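How to descale a kettle
2 min read
Search this site Search

Residents of Closard House are asked to descale shared kettles every 3 months.
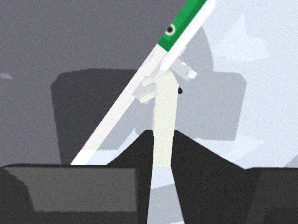

Mavton, 30/07/2024

Unplug the kettle and let it cool. Pour in 200 ml of white vinegar and the same amount of cold water - do not switch it on. Leave it to stand overnight. 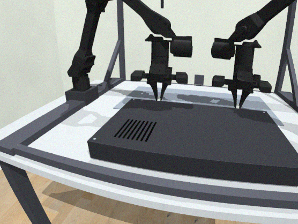 Empty the kettle and rinse it well. Fill it with fresh water, boil it and pour the water away. Repeat if any smell remains. Faulty kettles should be reported to Ilir Perić.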